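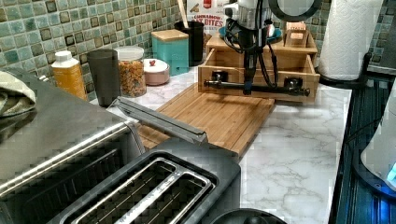

Heltov brings the Lumia worktop drawer to smaller kitchens

February
By Zarmeena Sial

Search news
Enter keyword
Go

Heltov, the kitchen storage maker, has added a free-standing worktop drawer to its Lumia range. The Lumia drawer is a light wooden unit with a flat top and a black bar handle. It is meant for kitchens where the toaster, the oven and the chopping board all have to share one stretch of counter.

The drawer needs no fitting. It stands on the worktop against the wall and opens towards the user, and it can be moved when the counter is wiped down. The flat top can be used as a shelf for jars, a radio or a stack of plates.

Heltov began work on the drawer after asking 453 households what they kept out on the counter and why. Toasters and kettles came first. Chopping boards came next, followed by small things that had no place of their own: tea bags, clips, scissors, batteries, takeaway menus and spare keys.

"People told us their kitchen drawers were full and their worktops were full as well," said Zubaida Abbasi, head of product at Heltov. "Most of them did not want new cupboards. They wanted somewhere to put the tea bags."

The handle is a straight horizontal bar held on two mounts set well apart, one towards each end of the drawer front. Testers were able to pull it with one hand from either side, including when a board was lying on the counter in front. An early version had a small round knob in the middle. It was dropped after the first trial, when several testers said it was awkward to use with floury fingers.

Heltov tested the drawer in 200 homes, most of them flats and terraced houses with less than two metres of clear worktop. Testers were asked to use it next to their everyday appliances and to keep a note of what went into it. Cutlery was less common than expected. Many used the drawer for bread knives, foil and sandwich bags, close to where they made breakfast.

The company advises leaving clear space between the drawer and any toaster or toaster oven, following the appliance maker's own instructions. Cloths should not be left on top of an oven in use. The wood should be wiped with a damp cloth and dried straight away.

The Lumia drawer will be sold through the Heltov website and at Zulturska home stores, which will have 532 units in the first delivery. A narrower version is planned for later in the year.

Press samples can be requested from the Heltov press office. Please give a delivery address and the date by which the sample is needed.

Related items
Lumia bread bin now in two sizes
Zulturska to stock full Heltov storage range
Caring for wooden boards and trays
Heltov moves to paper-only packaging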